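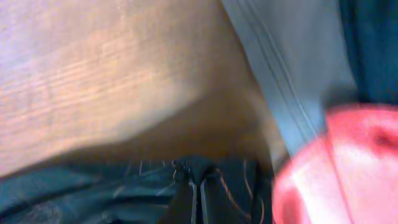

Tatska Home Help > Laundry and Linen > Folding and storing

How do you fold slippery clothes so they stay folded?
Posted by Yogesh Maurya, May 2019

Hi all, first post so go easy on me!

I do the folding at our place and I've always dumped the clean stuff on the dining table and worked through it standing up, because my back hates bending over the bed. It's been fine for years. Cotton tees, towels, school shorts, no dramas whatsoever. But lately more and more of what comes off the line is that smooth, slithery sort of fabric (sports tops, pyjamas, a couple of my wife's blouses, the lining-y things) and I cannot get it to behave. I fold a top, it looks lovely, I turn around to get the next one and it's slid open again. Stack four of them and the whole stack leans over like a drunk.

We've got the tall Skukari chest with the shallow drawers, so there isn't room to just stuff things in. Well, there is, but then the drawer catches and I have to stick a ruler in the top to get it open again, and I've done that enough times now that there's a groove in the wood.

What I've tried so far: folding in thirds, folding in half and half again, ironing everything first (never again), and one of those plastic folding boards, which made very neat shirts that came undone exactly as fast as the un-neat ones.

Also, side question, is it worth sorting by colour or by person before I start? At the moment it's one big mixed heap and I just pull from the top. Takes me an hour most nights and I'd love to get it under that.

Cheers,
Yogesh

3 replies

marg_from_the_bay
Oh I feel this one! I worked in the back room of a dress shop for 11 years and half of what came through was satiny or stretchy and wouldn't hold a crease if you begged it. What worked for us, and still works for me at home:

Put something grabby under it. A bare wooden table is terrible for this because everything skates. Chuck an old towel or a flannelette sheet down first and fold on top of that. It makes more difference than any folding method, I promise you, and it costs nothing.

Then fold so the last move is a tuck. Lay the top face down, sleeves in, sides in, so you've got a long strip. Turn up the bottom hem a hand's width so it makes a sort of pocket. Now roll or fold down from the neck and push the end into the pocket. (You might've seen people do this for packing. Same thing.) It can't slide open once it's in there. The first few will look like sausages. Keep going, you get flatter ones once you stop rolling so tight.

And smooth it with the side of your hand before each fold, not after. If there's air trapped between the layers it'll puff up again as soon as you let go. I go from the middle outwards, slowly. If you rush it you just push the wrinkles along to the edge and fold them in.

As for sorting, yes, by person, but only into two or three loose piles, otherwise you spend longer sorting than folding. Colour is no help at all unless you're someone who likes a rainbow drawer, and good luck to you if so. I do like to leave all the slippery ones till last, so I'm in the swing of it and they go on top of the stacks, where there's nothing heavy above them to squeeze them out sideways.

One thing about those shallow drawers: stand the bundles on their edge, like files. Measure across the inside first. Mine's 68 cm and takes a full row of tops side by side with a shoebox lid at one end to stop them flopping when the row's half empty.

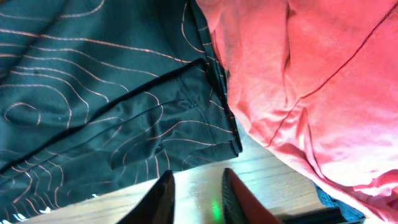 tillyjay
Do the tucked bundles come out of the drawer more creased than flat-folded ones?

marg_from_the_bay
They get one soft line across the middle where the hem is turned up, and it drops out after a few minutes of wearing. Thicker polyester hardly marks at all. Anything with a proper collar I'd hang.

deano3000
just hang it all mate. life's too short

hobart_kel
I'm going to half agree with Deano, sorry Marg! I hang blouses and anything with a lining, and fold the rest. If wardrobe space is tight, the skinny flocked hangers are great, the fuzzy coating grips and they take up hardly any room. I bought a pack of 20 from Harju when they had the clearance on in April and I've since gone back for more. Wooden hangers are hopeless for this kind of thing, the straps and shoulders just slither off and you find it all on the wardrobe floor.

For the pyjamas I cheat. Fold the bottoms small, lay them in the middle of the top, fold the top around the lot and tuck it in at the back. One parcel per set, and the kids can find both halves at bedtime without pulling the drawer apart.

Something I didn't see mentioned is static. If the clothes have been through the dryer they cling to each other and then slide all over the place, and you end up with a sock inside a sleeve. Take the synthetics out early and let them finish on an airer. Go easy on the fabric softener too, it makes slippery things even slipperier (is that a word?) and it's no good for sports gear anyway.

Re the hour a night, could you do it every second night? I found little piles took me nearly as long as big ones with all the getting set up and putting away. I've got a folding table from Tusholm that lives behind the laundry door, and a podcast goes on, and when the podcast's finished so am I, even if there are still socks. The socks go in a basket and people can match their own.

Yogesh Maurya
Thanks everyone! Tried the towel on the table tonight and I'm a bit embarrassed I never thought of it. The tuck thing took me a few goes, and I had one of the sports tops inside out for most of it, but I've got a row of them standing up in the top drawer now and they're still there after dinner. Kel, will look at the hangers for the blouses. Marg, does the pocket trick work on long sleeves, or do you fold them back on themselves first?

marg_from_the_bay
Back on themselves, so the cuff points down towards the hem and the sleeve sits inside the strip. If they're very long, fold the cuff up again so it's not poking out the bottom. Singlets you can just do in thirds and tuck.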